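Pince parallèle Skirko 2 – montage, réglage et entretien

Référence : Skirko 2 / kit de patins
Distribué par Ustel

La Skirko 2 est une pince électrique à deux doigts pour bras de manipulation légers. Elle est livrée avec son boîtier de paume, les doigts montés, un jeu de patins de rechange et le modèle pour simulateur. Le même modèle sert à préparer la cellule avant de monter la pince sur le bras.

Mise en place
Fixer la paume sur la bride avec les vis du kit, puis brancher le câble, le bras étant hors tension. À la première mise en marche, faire une ouverture et une fermeture complètes à vide. La commande enregistre alors les deux fins de course. Si un doigt a été démonté, cette opération est à refaire.

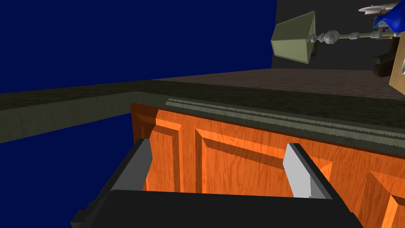

Rendu de simulation : pince ouverte devant une façade de meuble à panneaux moulurés.

Réglage de l'approche
Pour les portes et les meubles, nous conseillons de régler l'approche d'abord en simulation, doigts ouverts et vitesse réduite. Les moulures demandent une attention particulière : un patin qui touche le relief en biais s'use d'un seul côté. Garder les faces intérieures des patins parallèles.

Entretien
Nettoyer les patins avec un chiffon sec, sans solvant. Contrôler le serrage des doigts toutes les 500 heures. Les patins se remplacent toujours par paire, et l'on refait ensuite la prise de fins de course. La graisse des guidages est à commander séparément (réf. 328).

Pièces
Jeu de patins : réf. 194
Guidages et visserie : sur demande

Questions techniques : Mireille Hamel, atelier Ustel
Fiche mise à jour le 30/05/2020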